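I have a desk again! A real, usable, put-your-elbows-on-it desk, and I'm so happy about it that I've been finding excuses to go and sit there with a cup of tea and nothing to do.

If you read my post in May you'll remember the state of things. We'd moved into the Clirkcombe flat, the desk went in first because it was the biggest, and then every single thing that didn't have a home yet landed on it. Mail, a bag of curtain hooks, two lamps, the printer I keep meaning to give away. And cords. So many cords! I pulled them all into a heap on the rug and it came up to my shins.

I started at seven in the morning, which is not like me at all. First job was getting everything off and wiping the top down. It's white, so it shows every mark, and there are a few gray smudges that didn't shift even with baking soda and a lot of elbow. I've made peace with them. The top still has that lovely strip of pale wood along the back, with the little round hole in it, and I'd forgotten how much I like it. You can't enjoy a nice edge when it's under a pile of takeout menus.

Then the cords. My neighbor Ionuț came by to borrow a ladder and stayed for most of it (he is the kind of person who can look at a plug and tell you what it belonged to). We made a keep pile and a pile for the electronics drop-off at Grerngate, and the second one was much bigger. I found the charger for a camera I sold years ago. I found 35 twist ties, and yes, I kept those, they're useful!

The part I fussed over most was the power strip. My old one had three sockets and was always full, so the laptop and the lamp took turns like kids on a swing. The one I'm using now is white with six sockets, two columns of three, and it feels like pure luxury. I wanted to try it up on the desk before deciding anything, with the cord running off over the back.
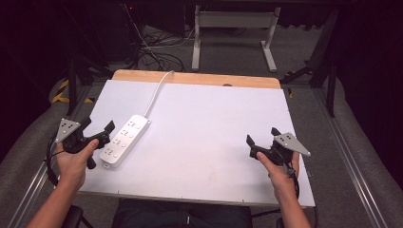
I still haven't settled on where it should live. On top is handy, and being white it doesn't shout at you. Underneath would leave more room for drawing, but then I'm crawling around on the floor every time I want to plug something in — and I know myself, I'd stop bothering. Florêncio swears by sticking his to the back leg with hook-and-loop tape. I may try that next, I've got most of a roll left over from the curtains.

Next up is the shelf over the radiator, and after that the drawer we don't talk about. If you've got a good way to store spare cords, please tell me in the comments!

Contact | © Clirkcombe Notes | Back to top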